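Kettunen Building – Break Room and Vending Area
Periodic Safety Inspection, September
Inspected by: Valquíria Leite
Reviewed by: Stamatia Dimitriou

Status key: OK / Fix / Watch

1. Access and egress

1.1 Corridor door opens fully and closes on its own. OK
1.2 Exit path kept clear to a width of 108 cm. Fix
Comment: Two stacks of chairs narrow the path next to the Famach vending machine. Move them to the storage closet on level 2. Same finding as last time.
1.3 Exit sign lit, battery test passed. OK
1.4 Floor free of trip hazards. Watch
Comment: Carpet edge strip at the threshold has one missing screw. Strip is still flat. Replace the screw at the next maintenance visit.

2. Electrical

2.1 Outlets near the sink are GFCI protected and trip on test. OK
2.2 No extension cords in permanent use. Fix
Comment: The microwave is on a power strip again. Plug it straight into the wall outlet behind the counter. The strip was removed during the inspection and left with the front desk.
2.3 Refrigerator cord and plug undamaged. OK
2.4 Panel door closed and labeled, nothing stored in front. OK
Comment: Circuit 13 is labeled "spare" but feeds the coffee machine. Correct the label.

3. Vending machines

3.1 Both machines anchored to the wall. Fix
Comment: The Senis drinks machine is anchored. The Famach snack machine has one bracket fitted out of two. Work order sent to Nultamier, no date received yet.
3.2 Tip warning label present and readable. OK
3.3 Delivery flap moves freely, no sharp edges. Watch
Comment: Flap on the snack machine sticks when it is half open. No injury reported.
3.4 Rear vents clear of dust. OK

4. Food storage and packaging

4.1 Refrigerator at or below 40°F. OK
4.2 Opened food labeled with name. Fix
Comment: Several containers on the middle shelf had no label. Notice posted on the refrigerator door – items without a name go out at 5 p.m.
4.3 Snack stock stored off the floor. OK
4.4 Bags intact, end and back seals closed, no punctures. Check along the full length of the seam, not only the corners.
Comment: Glossy film bags are hard to judge under the ceiling lights. Tilt the bag until the glare moves off the seam.
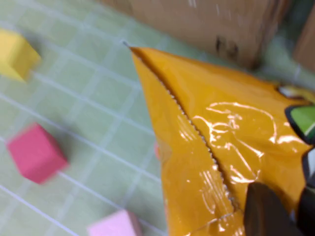 4.5 Oldest stock at the front of the shelf. Watch
Comment: New cartons were placed in front of old ones. Restocking staff informed.

5. Fire safety

5.1 Extinguisher mounted, gauge in the green, tag current. OK
5.2 Nothing stored on top of the toaster or microwave. Fix
Comment: Paper plates on the toaster. Removed.
5.3 Smoke detector tested. OK

6. Cleaning supplies

6.1 Sprays kept apart from food. OK
6.2 Safety data sheets in the binder. Watch
Comment: Sheet for the descaler is an old version. Request the current one from the supplier.

Open items carried forward: 1.2, 2.2, 3.1, 4.2, 5.2
Item 3.1 stays open until the second bracket is fitted and checked by hand.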